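Chess-setting robot hands put through their paces at Fakix

2 min read

Laying out a chess set is a job most seven-year-olds can manage between biscuits. At Fakix, the automation workshop, it has kept two rival grippers busy since November.

The workshop is comparing the Zolum, a plain two-finger model priced at £299, with the Oda, which costs £706 and comes with a longer manual. Both are fitted in turn to the same arm, with the same wrist camera and the same Fostis controller, and asked to move pieces from the table to the board.

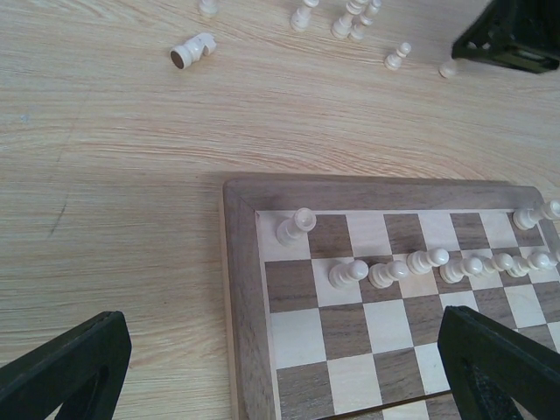
Pawns are the sticking point. Their round heads give flat fingers very little to hold, and a small error in wrist angle turns a careful placement into a gentle shove. Rooks are better liked by all concerned.

After 1,831 attempted placements, Fakix says the cheaper gripper is slightly ahead on pawns and the dearer one on knights. Buyers hoping for a clear winner are invited to wait for the next round, when the black pieces get their turn.

Neither gripper has yet been asked to play.

Last updated: Saturday, February 10, 2018

Comments

rookie_mistake: Which fingertips on the Zolum? Ours were hopeless until we put rubber on them.

Dentside: £706 and it still can't do pawns. My nephew works for crisps.

h8square: Try draughts.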